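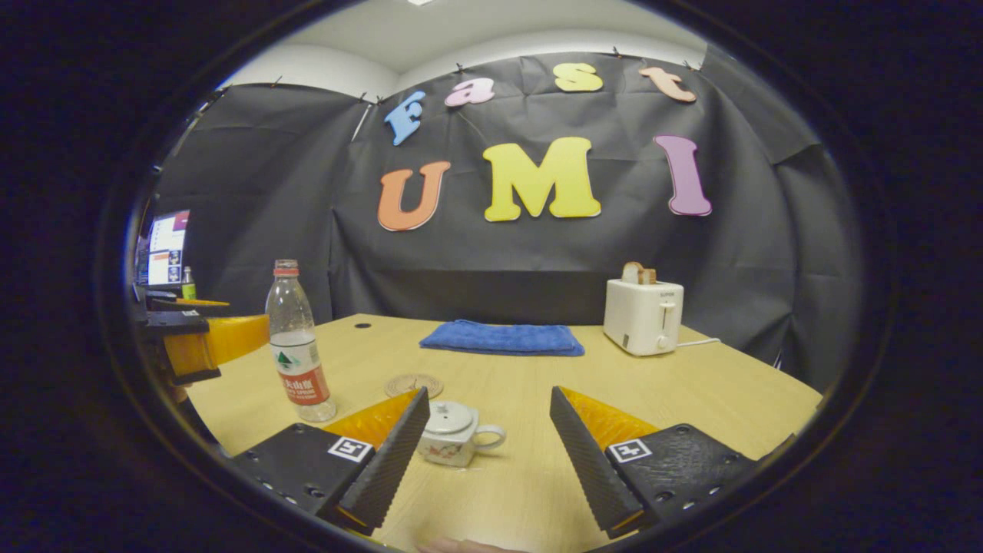

Foam letters on a black paper backdrop.

Skomon to Indel Passenger Ferry – Frequently Asked Questions
Last revised August 2020

Where does the ferry leave from?
Departures from Skomon are from the inner berth on the north side of the harbour, reached by the ramp beside the fuel dock. The outer berth is for freight. At Indel there is a single berth at the foot of Mac Mathúna Road.

How long is the crossing?
The scheduled crossing time is 94 minutes from Skomon to Indel and 90 minutes in the other direction. The difference reflects the prevailing current in the channel. Sailings that call at Zumetti on request take longer, and the revised arrival time is announced on board.

Is Zumetti a regular stop?
No. Zumetti is a request stop. Passengers wishing to disembark there must tell the ticket office before boarding. Passengers wishing to board there must book by 4 p.m. on the previous day. The stop is not served when the swell at the pier exceeds the operating limit, in which case Zumetti passengers are carried to Indel and may return on the next suitable sailing without charge.

Do I need to book?
Foot passengers may buy a ticket at the berth up to 10 minutes before departure, subject to space. Booking is recommended on long weekends. Bicycles must be booked in all periods, as the rack on the aft deck is small.

Can I take a vehicle?
The passenger vessel does not carry vehicles. Cars, trailers and motorcycles travel on the freight barge, which is booked separately through the freight desk at Skomon. Drivers may not travel on the barge and need a passenger ticket.

What is the limit for cargo on the freight barge?
Single items are accepted up to 2,000 kg without prior approval. Heavier items, up to the ramp limit of 2,540 kg, require written approval from the freight supervisor, Gregor Leckie. The weight used is the gross weight, including pallet and packaging. Items above the ramp limit cannot be carried at any state of the tide.

How much luggage is included?
Each passenger may bring one large bag and one item of hand luggage. Large bags go in the forward locker and should be labelled with a surname and destination. Camping stoves may be carried if empty. Gas cylinders and jerry cans are not accepted on the passenger vessel – they can be sent as declared freight.

Are dogs allowed?
Yes, on a leash, on the open deck and in the rear half of the cabin. Assistance dogs may travel anywhere in the cabin. Cats and other small animals must be in a closed carrier.

Is the vessel accessible by wheelchair?
The Skomon berth has a floating pontoon and step-free boarding at all tides. The ramp at Indel is fixed to the shore and becomes steep near low water. Passengers using a wheelchair or mobility scooter should check the tide with the office before choosing a sailing. The pier at Zumetti has steps and is not accessible.

What happens if a sailing is cancelled?
Weather decisions are made by the duty master, normally two hours before departure. Cancellations are posted on the notice board at each berth and on the recorded phone line. Tickets for a cancelled sailing remain valid for the next available one, or can be refunded in full at the office.

Does the timetable change during the year?
The summer timetable applies until the end of September, after which the late afternoon sailing is withdrawn. The first departure of the day is the same year-round.

Is there food on board?
There is a kiosk selling tea, coffee and packaged snacks. It closes 15 minutes before arrival. Drinking water is available from the tap beside the cabin door.

Where can I park at Skomon?
The gravel lot above the harbour is free for up to 72 hours. Longer stays require a permit from the office, to be displayed on the dashboard. Parking on the ramp approach is prohibited at all times.

Who do I contact about lost property?
Items found on board are held at Skomon for 30 days. Enquiries go to Natsumi Ichikawa at the ticket office. Items left on the freight barge are handled by the freight desk.

Are group rates available?
Groups of 10 or more travelling together on one booking receive the group fare. Requests should be made in writing to Laurențiu Grecu at least one week ahead, with the number of adults and children and any bicycles to be carried.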